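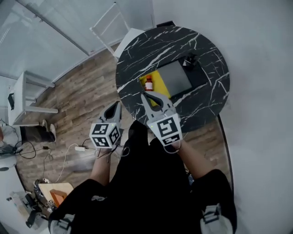 ## Round table, medicine corner

Black marble top with the white veins, yellow down first so the small stuff shows up. Amber bottle, orange cap, white label. Gray board next to it on the dark pad.

## What this page is

Quick page for the Collmont apartment, put up 2024-05-03 so Bernice and Narayanan can stop emailing me about it. Only the one table so far. The kitchen and the hall closet come in July if Wilson gets me the keys back. Notes are from my pad, typed fast, sorry.

## Notes on the table

- Table stays. Meenakshi wanted it swapped for the square one from Clarard, 423 dollars plus delivery, and it wouldn't clear the door anyway. Dong-geon measured twice.
- Marble rings if you look at it wrong. Anything with a wet bottom goes on the yellow. Coffee too, Wilson.
- Wipe with a damp cloth, then a dry one. No vinegar, no lemon spray. The Plilel stuff under the sink is for the tub only!!
- White slatted chair lives at this table. Felt pads for the feet still on order, pack of 28, way more than we need but it was the smallest they had.
- White unit by the wall: keep the top clear, shoes underneath are fine.

## Medicine, for Bernice

Bottles come out one at a time, get read, go back. Check the date on the label, check the name. Expired ones in the paper bag for the pharmacy drop-off, dont flush them. Caps on tight before anything moves.

New labels for the storage bins are printed, sheet of 200, in the Rai envelope. Write in marker, the pen smears.

## Still to do

- Hall closet shelf, left bracket is loose
- Call about the floor, one plank clicks near the bedroom door
- Narayanan to pick a lamp for over the table
- Spare key code has changed, ask me, its not going on here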